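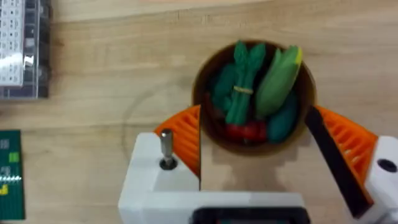
Toy vegetables in the brown bowl, on the pale top.

Topcoat for a shared maple bench: hardwax oil or water-based poly?
Posted 1/18/24 by Hiu-tung Hsu

hthsu
I need a decision on refinishing a light maple top, 66 inches long, in a shared room. It was last coated in October with Drevus hardwax oil, two thin coats, buffed by hand with a white pad. Since then it gets wiped down at the end of most days with a damp microfiber cloth and a little dish soap. Humidity in the room runs low in winter; the meter on the wall reads 32 percent this week.

Complaints so far are fine scuffs that show up in side light, and the surface feels dry to the hand in the middle where people work the most. Water still beads near the ends. In the middle it flattens out within a few minutes but leaves no ring.

Options as I see them:
a) clean, scuff with a maroon pad, one maintenance coat of the same oil
b) sand back to bare wood and switch to a water-based polyurethane, satin

I can have the top out of service for one weekend. Which would you do, and has anyone put water-based poly over old hardwax oil without stripping it completely?

graincheck
Option a. Four months of daily soap on two thin coats is about what I'd expect. Oil finishes get their wear resistance from what soaks in, and maple doesn't take much in. The middle is thin, that's all. Don't use the dish soap again, it leaves the surface looking flat and it strips the wax part. Use the maker's cleaner or plain water.

On your last question, don't. Water-based poly over wax residue will fisheye or peel. Some people get away with a coat of dewaxed shellac in between. I wouldn't on a work surface.

C_Yang
I'll disagree with the above. If a surface is wiped every day by people who didn't choose the finish, you want a film. You can't control what cloth or cleaner they pick up. I have run Usmani two-part water-based on four benches in Penville for three years and the only repairs have been at the front edges, where belt buckles hit. Sand to 150, vacuum, coat, 220 between coats, three coats total. Don't go finer than 150 on maple before the first coat or the adhesion suffers.

The weekend is the problem. Two-part is dry enough to put a hand on in a few hours, but I would not put weight on it for two days and I wouldn't wash it for a week.

graincheck
And when the film fails, you sand the whole top again. With oil you fix the patch.

C_Yang
You fix the patch and then you can see the patch. On a dark wood fine. On maple the fresh area reads darker until it evens out, if it does.

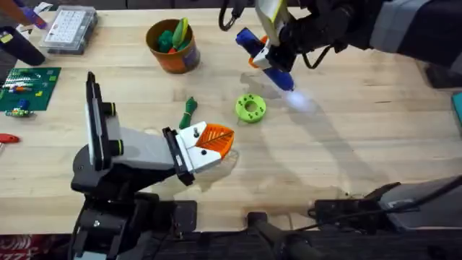 Bench top, pale maple, fine grain and faint scuffs.

hthsu
That is the level of wear I mean. None of it catches a fingernail. I tried a white pad with mineral spirits on a spot by the end and the scuff there went away, so I take it to be in the wax and not in the wood.

To C_Yang's point about cleaners, agreed, I can't police that. I can change which bottle is on the shelf.

pinyu_y
Do the scuffs run with the grain or across it? If across, somebody is using the rough side of a sponge. Also, how was the top sanded before the October coats? Maple sanded past 180 closes up and the oil sits there and gets buffed off. I did this to a counter and had to start over at 120.

hthsu
Mixed, mostly across. It went to 220. The can said 150 maximum and I had not read it.

pinyu_y
Then that is most of your answer. Another coat over a burnished surface will wear off on the same schedule.

graincheck
I'd missed the 220. Fair. Then sand to 120, finish at 150, and oil. Still oil.

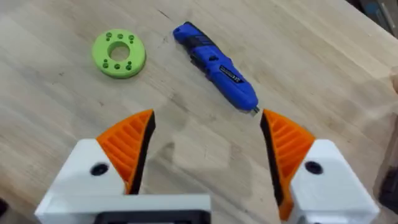 STORKVILLE TOOL LIBRARY | Benches and Surfaces Team

jtagle
Posting our notes, as we went through the same argument on our butcher-block tops. They're glued up from strips, so the faces move a little differently through the year and you can feel the joints in February. Film finishes cracked along two of those lines. The cracks were hairline, but soap water got in and turned the wood gray under the film, and no amount of topcoat hides that. We sanded it out and have been on oil since.

Procedure we use:
1. Scrape off anything stuck down. Plastic scraper, no blades.
2. Wash with clean water, dry overnight.
3. Random orbit at 120, then 150. Vacuum, don't use a tack cloth, some of them leave residue.
4. Water pop with a damp rag, let it dry, one light pass with worn 150 by hand.
5. Oil with a white pad, very thin. Wait fifteen minutes. Take off everything that will come off.
6. Second coat the next day, same way.
7. Light use after a day, no wet cleaning for five.

Steps 3 to 6 fit in a weekend if you wash on Friday. Hang the oily rags flat outside or put them in a lidded metal can with water. Don't ball them up in the trash.

C_Yang
Hairlines at the joints usually mean the top is screwed down tight and can't move. Check for slotted holes before blaming the film.

jtagle
Ours weren't slotted. They are now. So you may be right about that part, but I am not going to strip them a third time to find out.

ming_te_c
Did you oil the underside? If only one face is sealed you get cup, and then everyone blames the topcoat.

jtagle
Same product, both faces, one coat on the bottom.
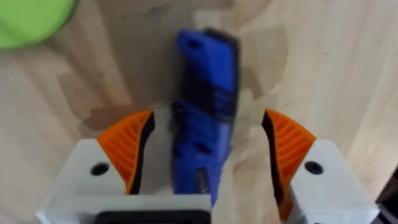 hthsu
Sheen is the other thing I wanted to settle before I buy anything. Drevus sells the oil in matte and satin, and the two cans differ by more than the label suggests on light wood. A smooth top with a faint gloss, like the one behind the blue and green pieces here, is as shiny as I'd want to go. You can also see slightly darker, mottled patches running on a diagonal across the wood, with the wavy grain going through them. I would like to hear whether people read patches of that kind as figure in the wood or as uneven oil, before I sand anything.

pinyu_y
Can't tell from a photo. Wipe it with mineral spirits. If the patches stay put while it's wet, I'd lean toward figure. If everything goes one color, uneven finish. Either way 120 will tell you in the first minute.

graincheck
Maple blotches. Water popping makes it more even, so don't skip step 4 in jtagle's list. And go matte. Satin on a pale top shows every wipe mark.

ming_te_c
Matte shows grease. Satin, and change the cloths more often.

hthsu
Going with oil, 120/150, water pop, both faces. I'll do a test board in each sheen first. C_Yang, what was the cure time on the Usmani at low humidity? There is a second table in here that takes more abuse and I may do that one in film.

C_Yang
Faster surface dry, same full cure. Seven days. Run a humidifier if it skins over while you are still rolling. My notes are for batch 534, they may have changed the hardener ratio after that, so read the can this time.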